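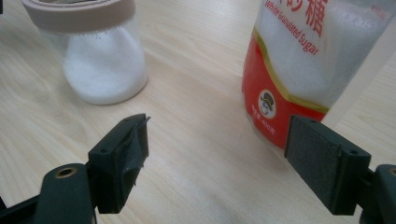

Sugar station, jar and bag on the table, gripper fingers open

Home Ask Topics Members Log in

Hands-on kitchen table at a robotics open day: what should I expect, and is it OK for kids?

stukel_north
Posted 2025-05-18

Hi all! The Briltell workshop is doing an open day in June and I've signed up for the kitchen tasks table, the one where you get to hold the gripper yourself and try ordinary jobs with it. I am way too excited about this. I've watched plenty of clips of robot arms sorting parts, but I have never had my hands on any of the hardware, and the idea that I could pick up a jar of sugar with the same kind of fingers a robot would use has me grinning like a kid.

Speaking of kids, mine is nine and wants to come. The sign-up page says sessions are 20 minutes each and that's pretty much all it says. So:

Is the hand-held gripper hard to use if you've never tried one? Do they let children have a turn, or is it a watch-from-the-bench thing? And which of the kitchen jobs should we go for first? The sheet lists jar, bag, lid and "tidy the table," and I doubt we'll get through all of them.

Also, if anyone has been to the Bundgaard one instead, is it worth the longer drive? I could maybe talk my family into both. Thanks!!

bench_and_biscuits

Oh, you're going to have a great time. I went to the last one at Briltell and came home talking about nothing else.

The gripper is easy to understand and surprisingly tricky to be good at. You squeeze, the two fingers come together, you let go and they open up again. That part takes you a few seconds. What takes longer is judging where the fingertips are, because your own hand is set back from them and you can't feel the thing you're holding the way you normally would. My first try at a jar, I came in too low and just nudged it along the table. Everyone does this. The person running the table told me to slow down, line the pads up on either side first and only then squeeze, and after that I was fine.

Start with the jar if it's the glass one with the wide lid. It stands still, it's the same shape all the way around, and you can see the sugar through the side, so you can tell if you're tilting it. Keep the lid on until they tell you otherwise! Then try the bag of sugar. It sounds simpler, since a 400 gram bag is no weight at all, but a bag changes shape when you pinch it. Squeeze in the middle and the sugar moves away from you, and suddenly you're holding a fold of plastic. I had the best luck getting the fingers well down on either side and lifting slowly. When it finally came up off the table I let out a cheer and a lady at the next bench clapped.

I'd leave "tidy the table" until last. It's basically everything else put together, and it's much more fun when you've had some practice.

On kids: there were several having a turn when I went, with a parent next to them. One girl was far better at the bag than I was, which I'm choosing to be happy about. Nine sounds like a perfect age. If your kid has small hands, ask whether they can hold it with both.

The thing I loved most was asking questions. They'll happily talk about why the finger pads have different coverings, why one job is easy for a person and awful for a machine, all of it. Don't be shy. I asked what must have been the most basic question of the day (why two fingers and not five?) and got a long, cheerful answer with a drawing on the back of a flyer. Fewer moving bits, simpler to control, and it turns out you can do an awful lot of housework with a pinch.

kettle1101

kids ok at briltell yes. wear sleeves you can push up. parking is bad, get there early

Kasico place next door does coffee

old_gearbox

I can answer the Bundgaard part. I've done both and would go again to either, but they're different days out.

Bundgaard is mostly demonstrations. You stand behind a rail with a crowd (almost 75 people when I was there) and watch an arm do its routine, with somebody explaining each step over a speaker. The arm is big and quick and it's a real thrill to see up close. They ran a pouring demo that I watched three times in a row. What you don't get is a turn. There was one small hand-held gripper on a side table and the line for it was 18 deep, so I gave up.

With a nine-year-old who wants to touch things, go to Briltell first. If they come out of it wanting more, then make the drive to Bundgaard and they'll get a lot more out of watching. After you've wrestled a bag of sugar yourself, seeing an arm lift one cleanly is terrific. You notice how it lines up before it closes, and how gently it sets things down.

One small disagreement with the first reply: I'd let a child start on the bag. It doesn't matter if you drop a bag an inch or two, and a glass jar makes some kids (and their parents) nervous enough to spoil the first few tries. Ask at the table, they may have an opinion.

stukel_north

These are so helpful, thank you! Bag first for the kid, jar first for me, and we'll see who gets to the tidy-up. Going to practice at home tonight with salad tongs.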